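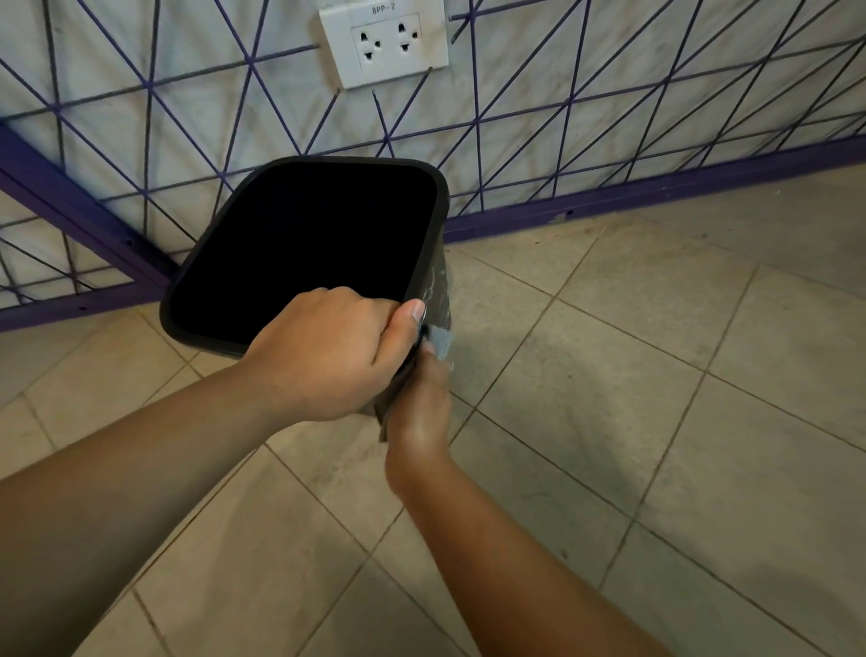 Bins and baskets before September

The reading room on Farkirdale closes for two days next week, and we would like to use this time for the small things which the normal cleaning does not reach. The wastebaskets are first on the list. We empty them every evening, but the plastic itself is forgotten for months, and then one day there is a smell and everybody looks at the radiator.

Please do it in this way. Take out the bag and shake the basket over the big container in the yard. Wipe the outside with a damp cloth, starting under the rim and going down to the base. The corners collect the most dust. For the inside use warm water with a little washing-up liquid, leave it for 6 minutes, pour it away and dry well. A new bag goes in only when the basket is dry — otherwise the bottom becomes sticky again very quickly.

Pale scuffs on black plastic are often only dust and come off with the cloth. If they stay, they are scratches, and you can leave them. Please do not use the rough side of the sponge, it makes more of them.

Clean cloths are in the drawer under the Renaud shelf. Used ones go in the blue bag by the door, and Dalal Matar takes them for washing on Friday.

We have also ordered 400 new bin bags from Enurska, in the smaller size. The old ones were too wide and slipped down inside. If your basket has a crack, write the room number on the sheet in the kitchen and we will bring another one from Grovemham.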